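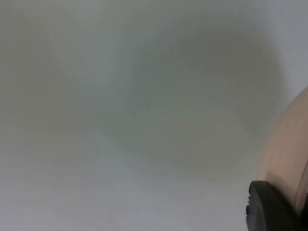

Software Engineer, Perception and Motion Planning (wrist camera manipulation)
Jamport, on-site with two remote days per week
Reference: 845

Jamport writes control software for robot arms that handle mixed goods in small warehouses. Our main product, Polach, covers the part of a grasp between the end of the planned approach and the moment the fingers close. Over that distance the wrist camera is too close to focus, depth readings drop out, and the controller has to rely on joint torques, the last good pose estimate and whatever the blurred image still offers. The person hired will own this part of the stack.

The work

Maintain the handover from the motion planner to the contact controller. The contact loop runs at 50 Hz and is written in C++.
Extend the pose estimator so that it reports a usable confidence value when the image has no edges to track. At present it holds the last pose and raises a flag, which the planner treats as a hard stop.
Write replay tools in Python for logged grasps. Logs contain wrist video, joint states and planner decisions, and the time stamps do not always agree.
Review failed grasps with the test team and turn them into regression cases.
Take a share of support for Bakeck, our older planner, until it is retired in July.

Required

Three or more years of work on robot software that ran on real hardware.
Good C++ and adequate Python.
Working knowledge of camera calibration, hand-eye calibration in particular, and of rigid body transforms.
Experience finding faults in systems where several processes share a clock badly.

Useful but not required

Force or impedance control.
Training small image models on company data - we label our own.
Experience with real-time Linux.

A degree is not required. Simulation experience alone is not enough for this position, although we do use simulation for planner tests.

The team

The software group has 19 people, seven of them on manipulation. The position reports to the manipulation lead. Code is reviewed before merging, and changes to the contact controller also need a run on the test cell. Cell time is booked in half-day blocks.

How to apply

Send a resume and one page describing a fault you traced in a robot system: what the logs showed, what you first suspected and what the cause was. Code samples are optional. Please do not send material that belongs to a current or former employer.

Selected applicants will have a 50-minute call, followed by a paid half day on site working with recorded data from Polach. Travel costs are refunded.

Applications close 13/12/2025. Quote reference 845 in the subject line. Agencies should not reply to this notice.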